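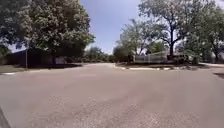 The junction at Kennedy, a little before the carts stop for the afternoon.

The depot in Candham had up to 44 carriers when I started, and a canteen that ran out of eggs by nine. By the October I am writing about there were four of us left on foot, and I was not really on foot anymore. I sat in the old sorting room with a headset and two screens and watched the delivery carts go down the streets I used to walk.

The company was called Pritura. They had put the carts in over one winter. A cart knew its way, mostly. When it did not, it stopped and asked, and the question came to whoever was free. Usually it was a trash can on the sidewalk or a dog that would not move. I looked, I decided, I pressed a key, and the cart went on.

That afternoon cart 91 stopped where the road opens out at Kennedy. The message said it could not find the lane. There was never a lane to find. The road there has no lines on it, just gray asphalt going off both ways, and everyone in the neighborhood drives it as if they had agreed on something a long time ago.

I knew the place. The house under the big tree on the left had been mine for eleven years, on the route I mean. The woman there used to come out to the road so I would not have to walk up the grass. She asked about my knee, and I asked about her son in Fleremmont, and it took a minute and a half that was not on anybody's sheet. I had not spoken to her since the carts came. I had seen her house most days, from about the height of a child.

I checked the road and saw nothing coming. There was a dark car or pickup in the shade on the right, by the pale fence, and it was not moving. All I had to do was press the key.

The supervisor leaned in at the door. She had walked the hill streets before me and still wore the boots.

"You have one waiting," she said.

"I know. It's at Kennedy."

She came and looked at the screen. We both did, for longer than we needed to. The sky was very blue. You forget that, in the sorting room, where the windows were painted over to keep the glare off the screens.

"Is there anything for the house?" she asked.

I pulled up the load. There was one parcel for the house, small, signature required. The cart would roll up to the grass and play its chime, and she would have to come out and put her finger on the glass.

"The carts have a speaker," the supervisor said. "For dogs and so on."

"We're not supposed to chat."

"No," she said, and went back down the hall – she did not close the door.

I pressed the key. The cart crossed toward the left side, slowly, and the tree got bigger until it covered the top of the screen. It played its chime. The timer in the corner started counting down from two minutes.

I moved the microphone closer and waited for her to come out.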